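Unit 4: Sanctions and what they are meant to do

Read these notes before the Wednesday meeting. They cover the first half of the unit. The second half, on trade embargoes during wartime, has its own sheet.

1. What counts as a sanction

A sanction is a penalty one government, or a group of governments, places on another country, a company or a person in order to change behavior or signal disapproval. For this course we use the narrow sense: economic and travel measures short of armed force. Breaking off diplomatic relations is a related step, but we treat it separately in Unit 6.

The main types you need to know are trade bans, asset freezes, travel bans, limits on banking and lending, and arms embargoes. Most real programs mix several of these. A program that begins with a travel ban on a few officials will often grow to include banks and shipping firms within a year or two.

2. Comprehensive and targeted measures

A comprehensive program covers nearly all trade and finance with a country. A targeted program names particular people, firms or goods. Targeted measures became more common after the 1990s, when the broad embargo on Iraq was widely criticized for its effect on ordinary households.

The line between the two is less clear in practice. If a central bank is on the list, the measure is targeted on paper, but importers of food and medicine may still find that no foreign bank will handle their payments. This is called overcompliance. Banks look at the possible fine, look at the small profit on the transaction, and decline it even when the law allows it. 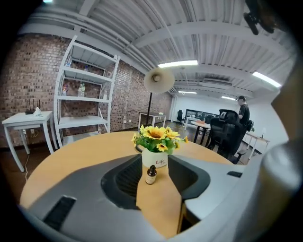
Photo: Guido Carbone

3. Working case: Nudomcombe and Ayala

We use the same two-country case all term. Nudomcombe imports most of its grain and machine parts. Ayala is its largest trading partner and objects to the way Nudomcombe has treated its opposition press. Ayala freezes the foreign accounts of 20 senior officials and bars the state shipping firm, Onell, from its ports. Cargo that used to move on Onell ships moves to a private carrier, Nenura, registered in a third country.

Points to work out before class:

Who carries the cost of the port ban in the first few months? Consider shippers in Ayala as well as buyers in Nudomcombe.

Should Ayala extend the ban to Nenura? A penalty on a third-country firm is a secondary sanction, and the third country may see it as interference in its own law.

What would Nudomcombe have to do for the measures to be lifted? The case file does not say. Write down a condition that could be checked by an outsider.

4. Do they work?

Studies disagree, partly over what counts as success. If the goal is a full change of policy, the record is modest. If the goal is to raise the cost of a policy, or to limit access to certain goods, it looks better. Results also tend to be stronger when the demand is limited and when the main trading partners take part – a single country acting alone is easier to work around.

Threats matter too. Some disputes are settled before any measure takes effect, and these cases are easy to miss when only imposed sanctions are counted.

Assignment

Write a memo of no more than 605 words advising Ayala on whether to keep, widen or drop its measures. It is graded out of 100. Bring a printed copy.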